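Rules we now apply to simulated kitchen runs before a result goes into the Ridmont table. Revision 18, in force since July.

1/ Fix the start pose. Log base position and every joint angle. "Near the counter" is not a start pose.
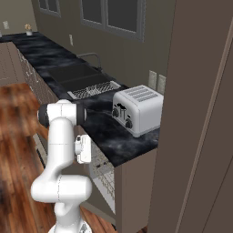 2/ Record the state of everything with a hinge. Dishwasher open or shut goes in the header — a run without it is void.

3/ Any contact with a fixed surface outside the task counts as a fault, even if the task completes. Cabinets, walls and doors are fixed surfaces unless the task file says otherwise.
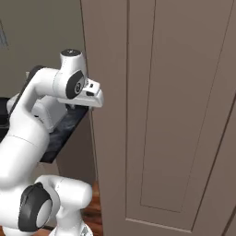
4/ Minimum clearance is reported per link. Drenham reports gripper only, so its numbers can't be set next to ours.

5/ 10 seeds per task, all reported. Usuga dropped its failed seeds last year and we had to pull 302 entries.

6/ Save a still from each fixed view. Text logs alone don't pass review.
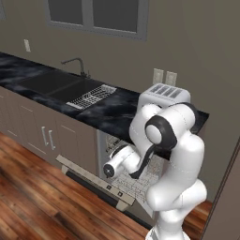 Arm over the open dishwasher, rack partly out.

7/ Rule 9 of the old set (manual resets) is withdrawn. Comments on the draft go to the Rarnden list.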